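Kikex bench cell

The Kikex bench cell (most of us just say "the Kikex") is a two-armed tabletop robot built in a shared workshop in Skullthorpe. It's a hobby machine, put together over evenings by a handful of members, me included, and this article is my attempt to get everything about it in one place before we all forget which bolt goes where. I handled the enclosure and most of the wiring. Milan Coppens did the control software, and Wilmer Sánchez did pretty much everything that needed a steady hand.

Name and origin

The name comes from the label on a crate of drawer runners that sat by the door all winter. We needed something to call the project folder, Milan typed what he was looking at, and it stuck. The first version was one arm clamped to a workbench, and every time it stopped suddenly the whole bench wobbled and you had to line everything up again. We lived with that until June, when Wilmer found a second matching arm for 789 euros from a reseller called Van Wijk. It ate the entire budget for the year. I still think it was the right call!

Construction

The cell is basically an open-front box. There are pale lavender-gray panels on the left, right and back, with metal posts in the rear corners, and a tabletop with a wood-look grain for a floor. A silver aluminum extrusion runs along the near edge. The side walls are set at an angle and don't meet the back wall square, so it's a bit roomier at the front than it looks on the drawing, and you can get your elbows in.

Both arms bolt to one black base plate across the front. This was the big lesson from version one: if the two arms share a plate, they can't drift apart from each other. The plate took Wilmer three tries. On the first he drilled the hole pattern mirrored, on the second he was off by 2 mm on one side (which doesn't sound like much until you try to get two grippers to meet), and the third is the one we use. It's scuffed and speckled by now and I like it that way.

Cabling

If you build something like this, leave more slack than you think you need. Our first cables were tied down flat along the links, very tidy, very pretty, and one of them pulled right out of its connector the first time an arm reached across the table. Now we run purple cables that go up in big loops over the wrists and follow the white links back toward the base. They look silly. They've also held up far better than the neat ones, and you can spot a snag from across the room.

Before each session I run both arms slowly out to full reach and watch the loops. It takes a few minutes with a cup of coffee in the other hand.

Typical tasks

The Kikex doesn't have a real job. What we do is scatter small stuff on the table and try to get the arms to deal with it: pick a thing up, pass it to the other gripper, put it in a tray. Round things roll and flat things are a pain, so a good table has both. We also like to put something up off the surface, in a clip on a stand, so the arms have to come at it from a different height.

The hardest of the lot is anything thin and flat, like a card. The jaws want to come straight down on it and there's just nothing to grab. Wilmer's approach is to bring both grippers in low toward the middle and have one hold while the other works at the edge. Milan wants to slide it to the side of the table first. They've been arguing about this for months, and my log has 160 tries split between the two methods with no clear winner (I've stopped bringing it up at dinner).
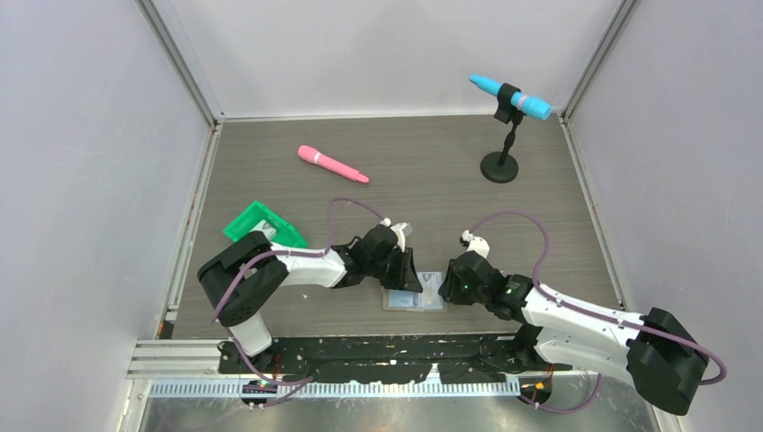 Known problems

The back of the table is at the limit of reach, and the arms get shaky there when they're stretched out. We mostly keep the important stuff toward the middle.

The grippers will bump each other if you let them. Milan added a slow zone at the center, so both arms drop speed when they get close, and that cured most of it. Every now and then there's still a click that makes everybody look up.

Shiny metal near the front can throw reflections once the evening lights come on. I've tried matte tape, and it peels. Suggestions are very welcome.

Related builds

A smaller cell called Sustinard, with a single arm and no walls, was started by Milan as a test bed for new software. It shares the Kikex control code but none of the hardware, and it usually gets switched on after 9 in the evening, when the big saw is off and the floor stops humming.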